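Wavia fan FAQ — start here before posting

Right, updated again. Same questions keep coming in so read this first please, then message. Spoilers are marked where I remembered to mark them. Spoiler policy is further down.

What is Wavia?

Daily serial, family drama, half an hour with the adverts taken out. Set in Grultthorpe, which is a made-up mill town, so no you can't visit. Two families, one furniture business, a lot of standing in doorways while the music goes up.

How many episodes are there?

1,126 at last count. New one every weeknight, so this will be wrong by the time you read it. I'll change the number when I get round to it.

Do I have to start from episode one?

No. Please don't. Start at 260, that's the wedding that doesn't happen, and everything people still argue over comes out of that night. The first 100 or so are mostly the old cast and the old house. Nice to go back to later. If you get stuck on who somebody is, the character page has a one-line entry for each.

Who is who? Quick version.

Nadira — runs the business, trusts the wrong people.
Imran — married to Nadira, then not, then sort of.
Rosalind — Imran's aunt. Never wrong, never sorry.
Shabnam — Nadira's younger sister. Came back from abroad with a secret, the secret is the baby.
Devlin — solicitor. Whatever he says, assume the opposite for a fortnight.
Old Mr Hask — founder of the firm. Dead, but in flashbacks every other week.

What's the furniture business got to do with anything?

Everything, annoyingly. The whole feud is over who owns the Hask workshop and the land under it. Rosalind wants to sell, Nadira wants to keep it going. The will says one thing and the letter says another. We get long scenes of people stroking planks and remembering their fathers.

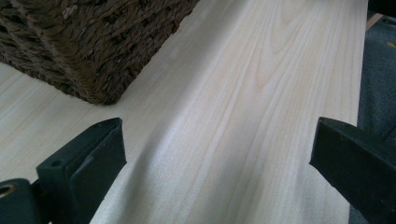
Pale wood, straight grain with a few arches. Very Hask workshop.

Where is the letter now?

SPOILERS for the last few weeks. Devlin had it, then Shabnam took it out of his desk, then she hid it in the lining of the pram. Rosalind has given the pram away. So as of Thursday's episode the letter is with the neighbour and she dosen't know. I think she finds it before the month is out. Only a guess.

Is Imran really leaving?

In the story, yes, for a bit. He's told Nadira he has work in the north and packed one bag. One bag! He is not gone for good with one bag. The upcoming episodes have him ringing home and Rosalind picking up, and she won't pass the message on. Nadira will think he never called. Expect this to drag.

Is the ACTOR leaving?

Nothing announced. Please stop asking in the comments under every single recap. If something gets announced it goes at the top of the page.

Did Rosalind push her down the stairs?

We don't know. The episode cut away on the scream. Rosalind was at the top with her hand out, which is either a push or a grab, and the show has played it both ways in flashback since. My own view, grab. Talha Afridi, who does the Monday-to-Wednesday recaps, says push and has written a very long post on it. Go and read his, it's linked from the recap page. I still say grab.

Who is the baby's father?

SPOILER. Not Imran. The test said Imran, but Devlin swapped the envelopes, we saw him do it, it was the green one. Shabnam knows. Nadira doesn't. This will come out at a party, it always comes out at a party.

What's the Brynjólfsdóttir thing people keep mentioning?

Ha. OK. There was a buyer, an Icelandic woman, Ms Brynjólfsdóttir, who came to look over the workshop and was set up as the big new villain. Fantastic coat. Four episodes, then she walked out to take a phone call and has never been seen or mentioned again. So when a character vanishes without a goodbye, fans say they've "done a Brynjólfsdóttir". Copy and paste the name, everyone does, I do.

Why did they change the house?

The old set went in the fire story. In the plot Nadira moved everyone into the flat over the workshop and it was only meant to be till the insurance paid. That was ages ago. The insurance has not paid. I like the flat better, it's cramped so people overhear things without needing to hide behind a curtain.

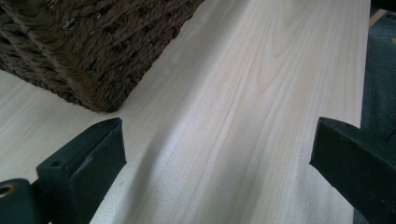
The old house did have the staircase though, and the staircase was half the show. You could get a whole week out of someone coming down it slowly. They've tried to do the same with the fire escape outside the flat and it isn't working, it clangs.

When do the recaps go up?

Usually by half past ten the same night. Sometimes next morning. If it's late it's late, we've got jobs. Don't email to ask.

When do the spoilers go up?

Weekend, normally. They come from the trailers and the listings and a bit of guessing from watching this thing for far too long. We get it wrong. We said the will reading would be quick, and it was nine episodes.

What's your spoiler policy?

Fine in the spoiler threads. Fine in the comments of the recap for that episode. Not fine in thread titles, ever. Last time someone put the hospital death in a title I had 30 messages in one evening and I don't want that again. Titles with spoilers get changed and you get a warning. Second time you're out for a week.

Where can I watch?

It goes out on Trirnora, weeknights at seven, repeated just after midnight. Catch-up is on their site. The older ones come and go — I don't know why, I don't work there. No, I won't post links to uploads, and if you post them they get deleted.

Are there subtitles?

On catch-up, yes. They're not great. Rosalind's "I will bury this family" went out as "I will bully this family", which to be fair is also true. The midnight repeat has none.

Is there a break coming?

August, same as every year. Two weeks off, then back with what they call a leap, meaning the story jumps forward and at least one child is suddenly a teenager. Last leap was six months and everyone had new hair. The one before was five years and nobody's hair changed at all. We don't know how long this one is.

Is Nadira getting back with Imran?

Eventually. They've split up three times and each time it's a misunderstanding over a phone, a letter or an aunt. The trailer has her holding his scarf. Read into that what you like. The next couple of weeks look bad for them, Devlin is going to offer to help with the loan papers and she's going to sign without reading. She always signs without reading.

Is there a twin?

Every week someone asks. There is no twin. There was a lookalike, in the hospital story, different thing, and she moved away.

Can I write for the site?

Maybe. We need someone for Fridays. You'd have to watch live and write it up the same night, around 400 words, names spelt properly (I know, I know). Not paid. Use the contact form and put FRIDAYS in the subject or I'll miss it.

Can I use your recaps on my own page?

A couple of lines with a link back, fine. Whole thing, no. We've had whole pages lifted, typos and all, that's how we knew they were ours.

My comment hasn't shown up.

First one from a new name is held until one of us looks at it. After that they go straight up. If it's been more than two days it probably had a link in it or a title spoiler. Post it agian without.

You got something wrong.

Very likley. Tell me the episode number and which bit, through the form, and I'll fix it when I do the next update.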